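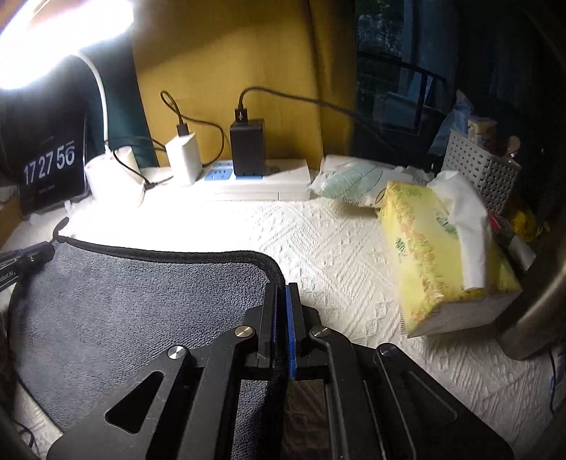
A hand-held gripper closes on the black edging of a piece of gray fabric during a recording session for the Prins project.

Drudelville homes supply folding lessons for Purkow's robot software

DRUDELVILLE — A project that records people doing small household jobs with hand-held grippers has signed up 65 homes in the Drudelville area and plans to keep recording through the end of May, according to Purkow, the company running it.

The project, called Prins, is meant to produce 600 hours of recordings that will be used to train software for two-armed robots. Participants work at their own desks and kitchen tables. They hold a gripper in each hand and carry out a task from a list, such as turning over a cloth, pulling a corner flat or moving a mat to the other side of a table.

Each gripper has two fingers that open and close under the user's control. A camera on the tool records what is in front of the fingers, and the software later matches that video with the movement of the tool and the width of the grip. No robot is needed in the home.

Purkow started with rigid objects last year, mostly boxes and cups, at its offices in Clomel. The offices are in a former school built in 1937, and all of the early sessions took place in two classrooms on the ground floor. The company said software trained on those recordings did well in the same rooms and poorly almost everywhere else. Lighting was one problem. Table coverings were another, especially ones with a raised pattern.

That led to the decision to record in homes and to leave the tables as they are. Participants are asked to clear enough space to do the task and are told they can keep lamps, chargers, cables and other everyday items where they normally stand. 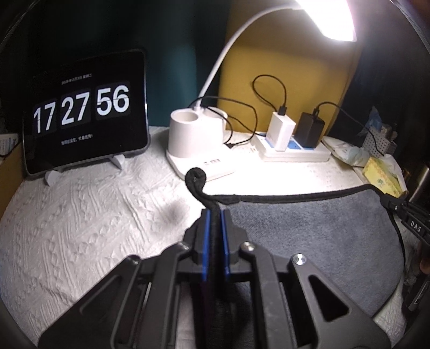

Fabric makes up the larger part of the current task list. A cloth changes shape each time it is picked up, and a grip that works at the middle of one side may not work at a corner. Edges with a thick border are listed as a separate group, and participants are asked to take hold of them from several directions during a session.

Failed attempts are kept. If the fabric slips or folds under itself, the participant carries on and tries to fix it, and the whole attempt is stored as one recording. Only sessions with a technical fault, such as a blocked lens or a dead battery, are thrown out.

A session lasts up to two hours with breaks. Participants are paid by the session and receive the same amount whether or not the tasks are finished. They can review the video before sending it in and can ask for any part of it to be removed — Purkow said most requests so far have involved mail or family photos left in view.

The company has not said which robots will use the software or when it might be sold. A first round of tests is planned in Clomel after the home sessions end, using tables and fabrics that do not appear in any of the recordings.

Purkow is still looking for homes outside the center of Drudelville, mainly ones where sessions can be held in the evening. Grippers are dropped off and picked up by the company, and a short practice session is required before recording starts. Applicants must be 18 or older.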